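The Toy Shelf Clear-Out

Enda Foley and Madalena Pinheiro spent a Saturday in May going through the playroom at the Netero community centre. The shelves held 113 toys by the time the last cupboard was opened, and most had not been sorted in years. Blocks went with blocks, vehicles with vehicles, and anything that didn't fit a set went into a grey bin to be looked at later.
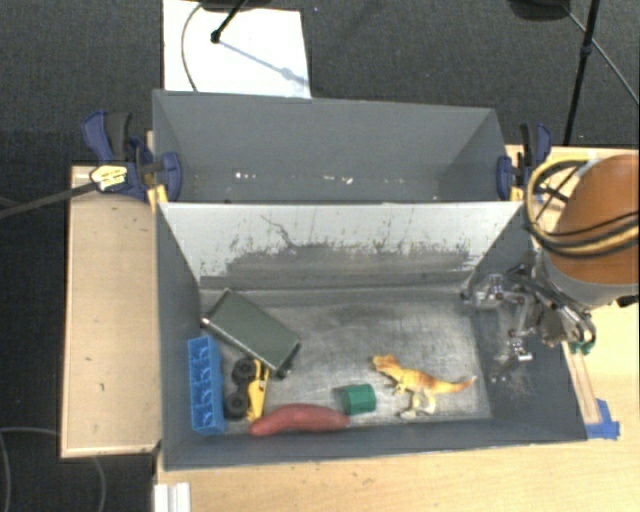

Odd pieces take the longest. A single blue building block is easy to place if you know which set it came from, and we had three sets in similar colours. Small vehicles are checked for loose wheels and wiped down before they go back on the low shelf, where the toddlers can reach them.

The play food has its own tub now, beside the toy kitchen. Shahzad Pirzada made new labels for all the tubs, with a drawing on each one for children who aren't reading yet.

Anything still without a home at the end of the month goes to the swap table in the front hall. Families are welcome to take what they like. The playroom opens at 9:30 a.m., and the centre's grey side door is the closest entrance for strollers.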